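April
By Geert Smits
Print this article | E-mail this article
Reading time: 2 min

3.2 Hand unit and marker cube

The Flallivero hand was assembled in the shared workshop at Tiswood from a parts kit and a controller we already had. The fingers are black jointed segments. A cube printed with square fiducial patterns is fixed to one side of the hand, so that its pose can be recovered whenever at least one face is in view – in practice we aim for two. Figure 2 shows the hand held up over a pool table, with the cables laid out on the felt.

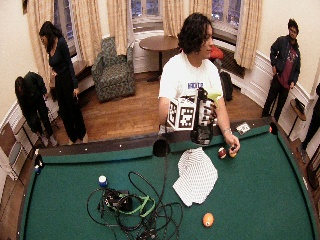 Figure 2. Hand unit with marker cube, held above the table.

Cable length limited us more than weight did. The first harness was 50 cm long and pulled on the wrist whenever the arm was extended. We replaced it with a longer one and left the slack loose, which solved the pulling but made the unit slower to pack away.

Calibration followed the Kinsella procedure without changes. We recorded some 539 poses on a Tuesday evening and threw out those in which the cube was blurred or covered by the fingers. The remaining poses were passed to the Plingate solver, using its default settings. Drift between the start and end of a session is treated in Section 4.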